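Vendis Household Claims Text Corpus

README, revised 2022-11-10

What this is

A collection of 3301 short passages of English text in which somebody makes a claim about how to keep, clean, store or repair an ordinary household item. Each passage has a label saying whether the claim comes with any support, and if so what sort. The passages come from old manufacturer leaflets, newsletters, bulletin boards and letters pages that were passed to us on paper and typed up by hand.

Read the section on labels before you use the labels. We made them and we still don't fully trust them.

Why we bothered

The earlier Grollov list gets passed around as a set of "verified household tips." We went looking for the verification and couldn't find it. What we found was one tip copied from another, sometimes with the same spelling mistake carried along. Vendis does not try to say which tips work. It records what the writer offered as a reason to believe them, and very often that is nothing at all.

If you want to know whether vinegar will get the scale off your kettle, this is the wrong place.

Files

passages.csv — one row per passage, with an id, the text, the source type and the decade if it was printed on the source
labels.csv — one row per passage per reader
disputes.csv — the 976 passages where the two readers disagreed, with both readings kept
notes.txt — loose remarks, not tidied

There is no train/test split. Earlier versions had one, and passages from the same leaflet ended up on both sides of it, which made every score look better than it should have. Split by source_id if you need a split.

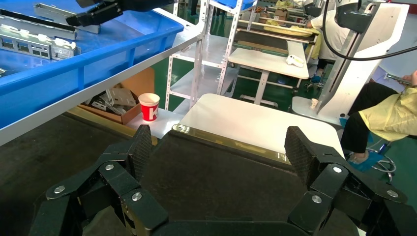
Paper cup and gold-trimmed table corner.

Labels

Each passage was read by 2 people, Shahram Bahrami and Golshifteh Khosravi, working apart. They used four labels:

none — the claim is simply stated
authority — "experts say," "the maker recommends," "my grandmother swore by it"
experience — the writer says they tried it
test — the writer describes a comparison that somebody else could repeat

The last one is rare, and it is also where the readers argued most. Is "I washed one shirt each way and the first came out whiter" a test? Bahrami said yes. Khosravi said one shirt proves nothing and marked it as experience. Both readings are in disputes.csv and we have not picked a winner. Anyone who collapses them into a single "gold" label should say so in print, and should say which reader they sided with.

We were asked for an agreement score. We have left it out of this file because people quote the score and skip the disputes. You can work it out from labels.csv in a few lines.

Known problems

The sources are whatever people happened to keep. A leaflet survives if it was stuck in a kitchen drawer, so laundry and stains are heavily covered and roofs hardly at all. Don't read anything into how often a topic comes up.

Decades are missing for many rows. Where a source had no printed date we left the field blank. An outside contributor offered to fill in the gaps by guessing from the typefaces — we said no.

Typing errors are ours in some places and the original printer's in others. We marked the ones we were sure of with [sic]. The unmarked ones could be either.
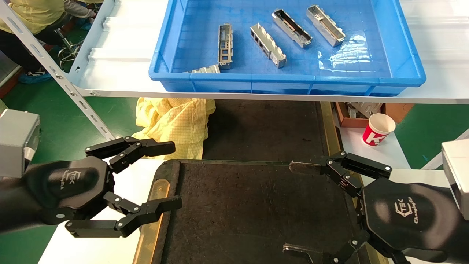

The Bakhtiari newsletters are a special case. They make up a large share of the "experience" rows, and the same few phrases keep turning up under different signatures. We suspect one person wrote a good part of the letters page. We can't prove it, so the rows stay in, with the flag same_hand set to "maybe." Run your numbers with and without them. If your result only holds with them in, you probably don't have a result.

Twenty passages were removed in June after we found they had been pasted in from the Grollov list by mistake. Their ids have not been reused.

What not to do with it

Please don't train a "misinformation detector" on this. A claim with no support given can be perfectly true, and plenty of the carefully argued ones look wrong to us. The labels describe the writing. They say nothing about the world.

Please also don't use it to stand in for how people talk about their homes now. Much of it is old, and nearly all of it was edited by someone before it was printed.

Comparison with Stelley

Stelley is bigger and has cleaner text. It also drops every passage its readers disagreed on, and its README mentions this once, near the bottom. If you plan to report results on both, filter Vendis the same way first, and report the unfiltered numbers next to the filtered ones.

Corrections

Send the passage id, what you think is wrong and why. "This label seems off" will get a polite reply and no change. Corrections to the text need a scan or a photo of the original page. Accepted ones are added to notes.txt under the name of whoever sent them, unless they ask us to leave it out.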